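PRESS RELEASE

For immediate use

Bollano Starts Jewelry Box Sorting Service for Homes in Jomstead

JOMSTEAD, March – Bollano, the home tidying company, is opening a new service for one of the smallest places in the house: the box where necklaces, bangles and old chains are kept together. The service is offered in Jomstead and Osberg, and bookings are taken from this Saturday.

In the past year Bollano has visited 2,522 homes for wardrobe and bedroom work. In 470 of these homes the customer also asked for help with jewelry, although it was not on our price list. Now it is on the list, as a separate visit.

The visit is made in the bedroom, at any small table with a cloth on it. The cloth keeps the beads from rolling and does not scratch the metal.

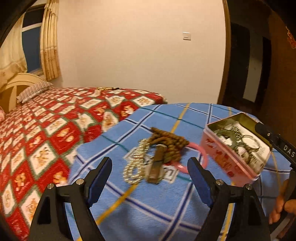

Every piece is put on the cloth before any decision is made. Chains are opened first, from the clasp side. Beaded strings are checked along the whole length for a weak thread. Bangles and other stiff pieces come next, and they can go back in the box under the lighter things or stand in a corner of it.

We do not ask customers to buy new boxes. Many people keep their jewelry in a tin which once had another use, and they are fond of it. A tin is good for this purpose if the rim is smooth and the inside is clean and dry.
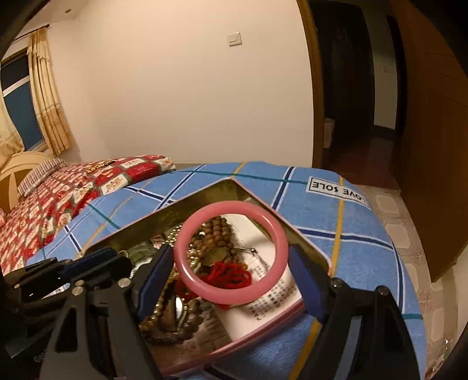 A pink bangle held above the open tin, with brown beads inside.

One visit takes up to 4 hours. The customer stays the owner of every decision: what to keep, what to give away and what to repair. Broken pieces are put in paper envelopes, and with permission of the customer they are sent to the Ranasinghe repair workshop in Osberg, which makes its own offer for the work. Bollano does not value jewelry and does not buy it.

For the opening there are 400 places at the reduced price. Customers who already have a bedroom visit booked can add the jewelry service to the same day.

Bookings and press questions: Bollano office, Jomstead, on weekdays from 9 a.m.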